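四、在仿真里把桌面搭起来

上一节把电源和急停接好了，按理说该让胳膊动一动了。先别急！我自己就是急着上电，第一天晚上把夹爪磕在了桌角上，修了一个周末。所以这一节咱们不碰真家伙，全在电脑里做，做完了再回工位。

你需要准备：

一台装好 Curnex 仿真器的电脑（显卡不用多好，我用的是四年前的旧笔记本）
上一节填好的关节零位表
一把卷尺，一支铅笔
工位桌子的尺寸，自己量，别抄我的

我们在 Sfeir 共享工坊的桌子是洞洞板台面，长 1,346 毫米，宽 576 毫米。你家里的桌子多半是别的数，后面凡是出现这两个数的地方都换成你自己的。

4.1 建场景

1. 打开 Curnex，新建一个空场景，单位选毫米。默认是米，我忘过两回，结果胳膊刚放进去就小得像粒米，找都找不着。

2. 先放房间，再放桌子。房间用自带的那个弧形白墙模板就行，墙面什么样对后面的步骤没影响，想换成自家车库的样子也随你，就是加载慢一点。

3. 导入桌面模型。孔位不用一个个画，在“阵列”里填孔距，软件自己铺开。

4. 把底座平台放到桌面上，再把机械臂装到平台上。顺序不要反。先放胳膊再放平台的话，平台会把基座顶起来一截，眼睛看不出来，等到抓东西的时候每次都高那么一点点，查起来能把人查疯。

5. 锁定底座：右键点平台，选“固定到父物体”。

注意：第 5 步漏掉的话，按下运行，整条胳膊会慢慢往一边滑。它不报错，就那么滑。

4.2 摆物品

物品从 Zandidura 物品包里拖。这个包是 Maya Twal 整理的，盘子、碗、杯子、水果、周转筐都有，碰撞体也都做好了，省了我不知道多少事，谢谢 Maya！

1. 先放大件。柜子放在胳膊左边，抽屉那一面朝着胳膊。我第一次把它转了九十度，抽屉朝外，后来练开抽屉的时候手臂得绕一大圈，绕着绕着就到关节限位了。

2. 再放两个周转筐，都靠右，黄的在里，黑的在外。筐不必摆得横平竖直，稍微斜一点反而好，真到了工位上谁也不会拿角尺去对。

3. 盘子、碗、香蕉这些散件放在胳膊前面。两个物品之间留出夹爪张开的宽度，Curnex 里按住 G 键可以把夹爪的张开范围显示出来，照着挪就是。

4. 最后放小东西：方块、小罐子之类。小件容易卡进洞洞板的孔里，放的时候离台面抬高两毫米，让它自己落下去。

5. 点“沉降”，等所有物品停稳，再存盘。

摆完以后和我的对一下，大方向一致就可以往下走：

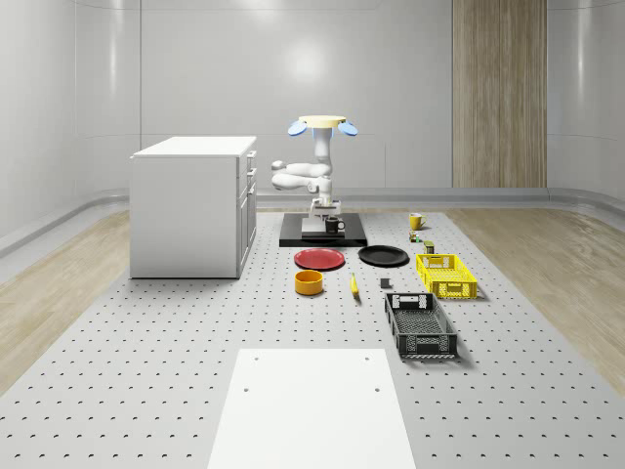
Ravindran Pai

底座平台上、紧挨着基座那只黑色小马克杯，请你也照样放一只。后面 4.4 节做自碰撞检查要用它：杯子离基座这么近，胳膊往下折的时候稍微算错一点就会蹭到，软件马上标红，比你盯着角度数字看有用多了。杯把朝右，和我的一样，这样咱们的检查结果才好互相比。

最前面那块平放的白板也别删。我把它当作“交接区”，程序里的名字叫 handoff，机械臂拿到的东西最后都放到这里。换个位置也行，记得把配置文件里的坐标一起改掉。

4.3 对姿态

胳膊加载进来是折叠姿态，肘部往左边柜子的方向折。如果你的是朝右折，多半是零位表里第三关节的正负号填反了，回上一节查表，别在仿真里硬改。在仿真里改能把画面改对，可真机那边还是反的，到时候一上电就朝相反的方向甩。

1. 打开“关节”面板，逐个点“回零”，一次只点一个。

2. 每点一个就对照零位表看一眼，差一度以内算过。

3. 全部过了以后，点“保存为起始姿态”，名字就叫 home，全小写。Divatbridge 的接口认大小写，写成 Home 它会说找不到，可是不告诉你为什么找不到。

警告：保存起始姿态时，真机的 USB 线必须拔掉。Divatbridge 只要检测到真机在线，就会把姿态同步过去，胳膊会当场动起来。Samira Yammine 试的时候手正好搭在桌沿上，幸好速度限得低，只是吓了一跳。

4.4 自碰撞检查

1. 在菜单里选“检查”，再选“随机姿态”，数量填 400。

2. 速度保持默认，点开始，去倒杯水。我的旧笔记本要跑 32 分钟，新一点的机器会快很多。

3. 跑完看报告。标黄的是靠得太近，标红的是碰上了。黄的可以先放着，红的一条都不能留。

4. 红的如果都出在小马克杯上，先看第二关节的下限，往上收两三度再跑一遍。红的如果出在柜子上，把柜子往左挪一点，真桌子上也要跟着挪，用铅笔在台面上做个记号。

提示：报告会覆盖上一次的，想留着对比就先改文件名。这条是 Ghada Smadi 提醒我加的，她丢过一份跑了一晚上的结果。

4.5 常见毛病

香蕉一运行就弹飞：碰撞体和台面叠在一起了，抬高一点重新沉降。

筐底穿模，东西从网格里漏下去：物品包是旧版，重新下载。实在不想下载，可以在筐底垫一块透明薄板，丑是丑，能用。

抽屉拉不开：看看把手是不是被设成了“静态”。三个抽屉要分别改，改一个不管另外两个。

画面很卡：关掉墙面反光，立刻就顺了。

做到这里，把场景文件和 home 姿态一起拷到工位那台电脑上，放在同一个文件夹里。下一节接 USB 线，第一次上真机，请叫一个人在旁边守着急停按钮。

本节最后修改：2023年5月18日，改了 4.3 节的警告。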